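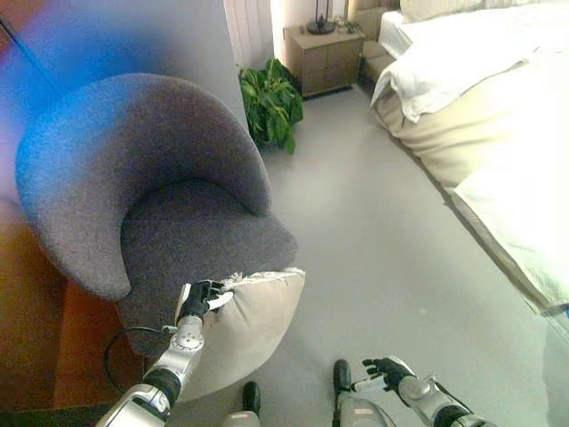 Grey armchair, cream cushion.

In September I moved to Prilano for my new work, and I promised my sister I would write how it goes. So, this is about learning to live in a small flat when before I had a house with a cellar and an attic.

The first thing I learned is that I own too many pots. At home I had a shelf for them and I never thought about it. The kitchen of the flat has two cupboards, and one is mostly taken by the boiler. I kept one big pot, one small pot and the frying pan from my grandmother. The rest I gave to a charity shop called Grilden, at the end of the tram line. The lady there was very polite about the pot without handle.

The second thing is noise. In a house you hear the wind, in a flat you hear people. My neighbour above gets up at five in the morning and puts on shoes immediately. In the first weeks I was angry, then I started to get up a little earlier also, and now I have time for a proper breakfast before the tram. I don't say I like it, but the bread is still warm at the bakery when I come.

Books were the most difficult. I had 1,556 of them, I know the number from the list I made for the moving company. I took with me around 140. I chose them in one evening, quickly, and of course I chose badly. I have three dictionaries and not one cookery book. My brother-in-law has the others in dry boxes, and he brings me a few when he visits.

For furniture I was more patient. I measured the living room twice and drew it on squared paper, and only after this I looked in shops. My old sofa would not pass the stairs, so I sold it. A single armchair is easier in such a room, you can walk past it. I also wanted a desk from Sundqvist but it was 80 cm deep and the door would not open completely.

What I still miss is a place to dry the washing. The balcony is allowed only for plants, it is written in the house rules. If some reader has a good idea for this, please write it in the comments. Next time I will tell about the tomatoes.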